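Section 4. Setting the Water Softener for First Use

Read this section through before you open the bypass valve. You will need the hardness figure from your water report, a clean bucket, and a flashlight. The Liralex control head must already be mounted on the tank and plugged in (see Section 3).

4.1 Filling the brine tank

1. Lift the lid off the brine tank and check that the float moves freely up and down in its tube.
2. Pour in clean water until it covers the grid plate at the bottom.
3. Add softener salt until the tank is half full. Pellets and crystals both work. Do not use rock salt or table salt.
4. Replace the lid.

Note: The water level will look low at first. The control head adds the correct amount at the end of the first regeneration.

4.2 Setting the control head

1. Press and hold SET for three seconds. The clock flashes.
2. Use the arrow keys to enter the time of day, then press SET.
3. Enter the hardness in grains per gallon. If your report gives 13, enter 13. Do not round up.
4. Enter the number of people in the household and press SET.
5. Choose a regeneration time. The factory setting is 2:00 a.m. Pick an hour when no one runs water, as the house is supplied with untreated water during the cycle.
6. Press SET once more to save. The screen shows the remaining capacity in gallons.

If the screen shows code 24, the hardness value was left at zero. Go back to step 1.

4.3 Opening the bypass

CAUTION: Open the valve slowly. A sudden rush of water can push resin up into the control head.

1. Open the cold tap in the bathtub nearest the softener.
2. Turn the bypass knob one quarter of the way toward SERVICE. Wait until the air stops spitting from the tap.
3. Turn the knob the rest of the way.
4. Let the tap run until the water is clear, then close it.
5. Check each fitting with the flashlight. Tighten any that drip by hand only.

4.4 First regeneration

Press and hold REGEN for five seconds. The full cycle takes 155 minutes. Stay nearby for the first ten minutes and make sure the drain hose is secure and discharging into the standpipe.

WARNING: Do not unplug the unit during a cycle. If the power fails, the cycle picks up where it left off when power returns.

4.5 Using softened water

Soap and shampoo lather more easily in soft water. Start with half of what you normally use and adjust from there. Skin may feel slippery after rinsing, and this is normal. The hot side takes longer to change over, until the water already in the heater has been used up.

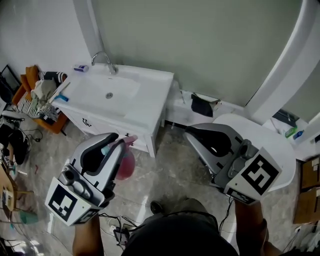

Check the salt level once a month and refill when the tank is less than one third full. Replacement parts are listed in Section 7.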